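ok so. robot open day at Mitton. posting as I go, phone on 22%, bear with

got here late. drove past Hallwood twice, the sign's behind a gum tree and the arrow points at the tip. parking was on the oval, someone in hi-vis waving everybody onto the wet bit

sign-in sheet, sticky label with your name on it, pen that doesn't work. then you get a session number. mine was 74. the lady said it doesn't mean anything, they just started the roll where the last one finished

first hall is all the big stuff. conveyor, palletiser, a mower going round and round a patch of fake grass. kids three deep. couldn't see a thing so kept walking

Pundness have the back rooms. that's the one I came for. two arms on a bench doing kitcheny jobs with toy kitchen bits. my whole interest is whether anything like this would ever be any use to my mum with her hands, so I skipped the palletiser with no regrets

small groups only, shoes that cover your toes, no leaning on anything. bloke running it is Raghavendra Salian, very patient, talks quick, drinks tea out of a thermos lid the whole time

he says the black cloth all round is to keep the light the same, otherwise every arvo when the sun comes round they get different results to the morning. makes sense. my kitchen's the same with the toast
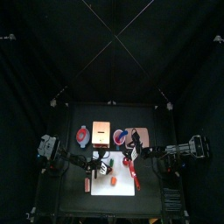

anyway asked him how long before it does a job without someone standing there. he pulled a face. "depends on the job." fair enough

he said picking things up is the part visitors clap for and putting them down is the part that eats his week. letting go at the right moment. wrote that on my hand cos I'd lost the pen

their log for this bench is up to 2614 tries. not all good ones, he was very clear about that. they keep the bad ones too, said those get looked at more

man next to me asked if it was faster than a person. no. not even close. slower than my nan and she's been gone since I was in school

but it doesn't get sore! which is sort of the point for me. mum can do a thing once, it's the tenth time that gets her

someone asked about cost and he said wrong person, see the desk. went to the desk. desk said see Raghavendra. lol

ok sausage sizzle break. onion on the bottom, proper. queue was shorter than the robot queue which says something about somebody's priorities

back in. second go was at the screens, they show you what the arms see from their own little cameras, much closer in. weird angle, took me a minute to work out which way was up. you get the red cup with the blue thing stuck in it from over the top, and the little green fella that I'd had down as a bit of cucumber

bits of blue tape by the cup too. asked. tells you where the cup goes back to when they reset. I do that with the bins

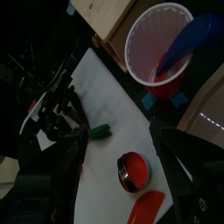
second session was chattier, maybe cos the school group had gone. a girl of maybe nine asked if it knows what a spoon is. Raghavendra took ages over that one. said it knows what people have done with one. she wrote it down in a notebook, better prepared than me

also asked him why toys and not real stuff from a real kitchen. light, cheap, don't chip, and if one gets squashed you buy another. he'd like to try proper crockery but not with visitors in the room

Kalogeropoulos (the ones doing the cafe trolley out the front) had a demo at 2 and I missed it for this. heard it was good. heard it also got stuck on the door mat. if anyone got video pls send

head count on the door clicker was 722 when I left and still people coming in over the oval. ute bogged near the gate, four dads pushing

things I meant to ask and didnt: does it cope with a drawer. can it do a jar lid. jar lids are THE thing in our house. there's an email on the flyer so I'll try that

they're doing another one in January apparently, smaller, you have to book. will put the link up when I find the flyer, it's in the car somewhere under the jumpers

phone on 4. mum's already rung to ask if I've bougth her one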